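Home | Shop | Practice Room Gear | About Me | Contact

Filed under: Therapy Room Equipment, Sand Tray

The Rivico Sand Tray Kit

I've been a counsellor for a good while now, mostly with kids and teenagers, and the thing I get asked about most by other counsellors is my sand tray. So a while back I gave in and started selling the one I use. It's called the Rivico, it's made by a small workshop called Malov, and I've had one in my own room since long before I had any stock to sell.

If you're new to sand work, the idea is pretty simple. The client picks some little figures, puts them in the sand and makes whatever they like. Some talk the whole way through, some don't say a word for the full session, and both are fine. I trained in it under Settimio Lombardi, who was very firm that you keep your hands in your lap and your mouth shut until you're invited in. I still hear him when I start leaning forward!

What you get

The Rivico tray itself, which is timber with a sealed blue inside (the blue is for water and sky, so please don't paint over it). A fitted lid. A bag of washed, fine-grain sand. A soft brush, a levelling paddle and 6 cloth pouches for sorting figures. The figures are not included. I know, I know, people grumble about that, but everyone's collection ends up so different and I'd much rather you hunted through op shops and built your own. If you really want a head start, the Skova starter set is on the figures page and it's a good mix, heavy on animals and light on superheroes.

The lid is my favourite part. It sits flush and clips on two sides, so you can put a scene away between appointments without a grain going anywhere. I had a young client who wanted the same scene kept for a fortnight and the lid made that possible, though I did have to borrow a tray from Gaetano Marchetti down the hall for everyone else. That's when I bought my second one.

Sizing and the table question

The tray is a standard rectangle, meant to be taken in at a glance without turning your head. It's heavy once it's full. Please measure your table first, and then measure your doorway if you're planning to carry it between rooms, which I don't recommend with sand in it anyway.
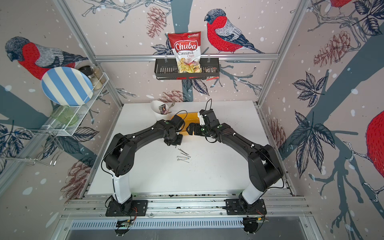
Work surface with a flat tray, arms at centre.

For height, I like the rim of the tray to come up to a seated child's belly button. Adults often prefer to stand, so if you see all ages, a height-adjustable table is worth the money. The Russo trolley fits the Rivico neatly and has locking wheels. Lock them. A seven-year-old pushing a mountain into the corner with both hands is stronger than you'd think.

Looking after it

Sieve the sand every couple of weeks. You'll find beads, hair ties, half a biscuit. I spread mine out on a sheet in the sun in the warmer months, and the rest of the year I just leave the lid off overnight. Wipe the sealed sides with a damp cloth, no spray cleaners, they dull the colour. If you get a scratch in the blue, email me and I'll post you a small touch-up pot for the cost of the stamp.

If you use wet sand with clients (lots of us do, it holds a tunnel beautifully) you really want 2 trays, one wet and one dry. Sand takes forever to dry in a deep tray and the smell if you put the lid on too early is not something you want greeting your nine o'clock.

Ordering

The item code is 3597, handy if you're paying through a school or clinic and someone in accounts wants a number on the form. Trays are made in small batches and the next lot is due from Malov in March. You can put your name down now and I won't charge you until yours is packed. Pick-up is free from my rooms in Melbourne, postcode 3000, just message first so I'm not in with a client. Postage elsewhere gets worked out by weight, and yes, the sand is the expensive bit. You can order the kit without it and buy washed play sand at your local hardware store, I won't be offended.

Returns are fine within thirty days as long as the tray hasn't had wet sand in it.

One more thing, as I get a few emails from parents. You're very welcome to buy one for home and let the kids muck about in it. It's lovely, calming play. It won't be therapy without a trained person sitting alongside though, so if you're worried about your child please talk to your GP or a counsellor as well.

Page updated September 21, 2023

Share this | 14 shares | 3 comments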